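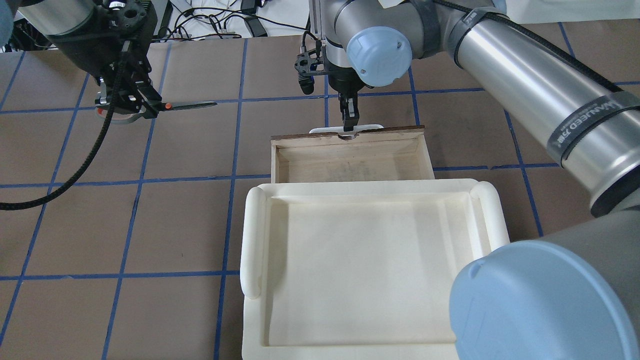

I finally finished the Solange Hamel box set in March, having started it before Christmas. Most people only know her for Dustura, the one with the lighthouse, and I was no different until Songül Gündoğdu lent me the discs.

The early ones are hard going. Trelside has a good first half hour and then forgets about the missing brother completely. Bomadholm is much better. It was shot with a tiny crew, and Cornel Pană plays both the priest and the man who comes to rob him - I didn't spot it until the credits. The cellar sequence is the most frightened I've been by a film in years, and almost all of it is sound.

I'd still put Dustura first, just. Tiziana Mazza's score does a lot of the work, and the last shot holds for a full 2 minutes without a cut.

The booklet says only 2,000 sets were pressed. Mine, or rather Songül's, is number 671. She wants it back by the weekend, so I'll have to watch the commentary on Trelside tonight.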